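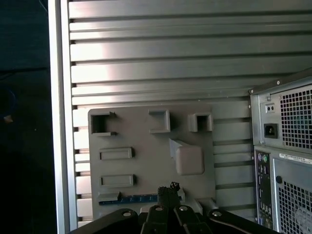
I'd promised my aunt I would bring her cake tin back before the end of August, and it was now well into October, so I took the early ferry out of Dredville with the tin on my knees and a speech ready. The ferry is called the Su, and it's the slow one. Forty-five minutes if the tide likes you! I got a seat by the window and ate my sandwich far too early (I always do) and looked at the sea, which had gone into long flat ridges, side to side, silver all over with one pinkish-white patch up on the left like light on ribbed metal. Very handsome. I went over my speech again. It began with "Now, before you say anything," and I hadn't got much further than that.

The trouble was the dent. I'd dropped the tin down the back steps in July, full of flapjack, and one corner had gone in like a bad tooth. My aunt has had that tin for longer than she's had me, and she once stopped speaking to a neighbour for 22 weeks over a jelly mould.
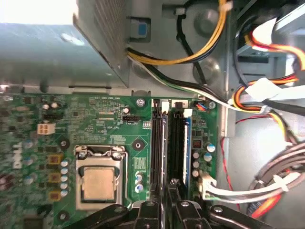

The woman opposite leaned over and asked if it was a Faler tin, and I said it was, and she said her mother had baked in nothing else and you could always get a dent out with a wooden spoon and a hot flannel. She told me to push from the inside, slowly, and not to lose heart. Then she got up and went to see about a cup of tea, and that was the last I saw of her.

Well, I hadn't got a flannel. I did have a scarf, and there was a hot tap in the ladies', and I'd a hairbrush with a good solid handle. So there I was at the little sink, tin under one arm, boat going up and down, shoving away at the corner and apologising to everyone who wanted to wash their hands.
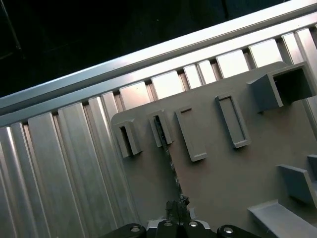
It moved a bit. Then it moved rather a lot, with a bang like a dropped tray, and now the corner stuck out instead of in. A small girl in wellingtons said it looked like a nose. I couldn't argue with her.

By the time we tied up at Trekudska I'd thrown the speech away. I walked up the hill with my wet scarf in my pocket and the tin held nose-side in, against my coat, and my aunt had the door open before I'd found the latch. She took the tin off me and turned it round twice.
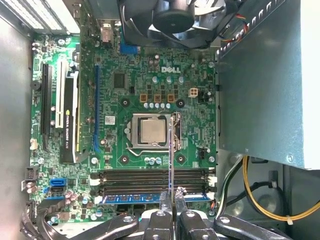
Memory module over the board, processor in its socket.

"You've mended it," she said.

I asked her what she meant.

"That corner's been in since my wedding. I never could get it to come out." She ran her thumb over it and went off down the hall to put the kettle on, and I stood on the mat with my mouth open, trying to remember whether there had been one dent in July or two.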